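Learning to Fix Things in May

So I moved to Helwood in May, and the first thing I unpacked was a box of broken stuff. A toaster that only did one side. A bike light. The old family computer, which I'd been hauling from apartment to apartment for years because my whole photo collection was on it and I was too scared to find out if it still worked.

I'm not a handy person. My dad was, and I think that's the trouble, because I grew up handing things to him and getting them back fixed. When he died I kept putting broken things in a box, like he'd get around to them. It took me an embarrassingly long time to see what I was doing there.

Anyway! The library on Jaltholm Street has a fix-it night every Tuesday. You bring a thing and somebody who knows about things sits down with you, and the rule is that you hold the screwdriver. I went the first time with just the toaster and nearly turned around in the parking lot.

I got put with Malou Vestergaard, who used to repair sewing machines in Pletden and has zero patience for people saying "I'll only break it." "It's broken now," she told me. Fair enough. It was crumbs, by the way. Crumbs and one loose wire, and I got it back together in under an hour (Malou could have done it in 10 minutes, and I could tell it was killing her not to).

I was so proud of that toaster that I made everybody toast for a week.

After that I got brave and started opening things up at home. The bike light first, then a desk lamp, and then I started poking around in old desktop computers, which I'd always figured were full of mysterious stuff you weren't supposed to look at.
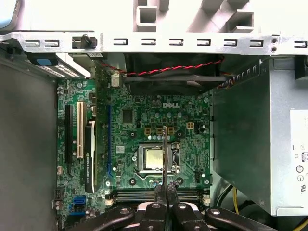 The insides of a Dell desktop, with the processor sitting in its socket.

My own computer turned out to be the easy one. Mikkel Snorradóttir at fix-it night showed me how to take out the hard drive and read it from my laptop, and there they were, 3882 photos. I'd been hoping for maybe 1000. I sat in the library and scrolled until they flicked the lights at us.

Most of them are terrible, of course. Thumbs, dogs leaving, a whole summer of my cousin's ear. But there's a run of my dad in the garage with his glasses pushed up on his head, hunting for his glasses, and I'd forgotten every single one of those.

I've made three copies now – one here, one at my sister's and one in my desk at work. If you have an old drive in a closet, please go do this! Don't wait as long as I did.

The box isn't empty yet. There's still a radio in the bottom that hums and does nothing else, and Malou says radios are Bjarke Bisgaard's department and he's away until the end of the month. I'm also supposed to be bringing a cake next time, so if anybody has a lemon loaf recipe that doesn't sink in the middle, leave it in the comments.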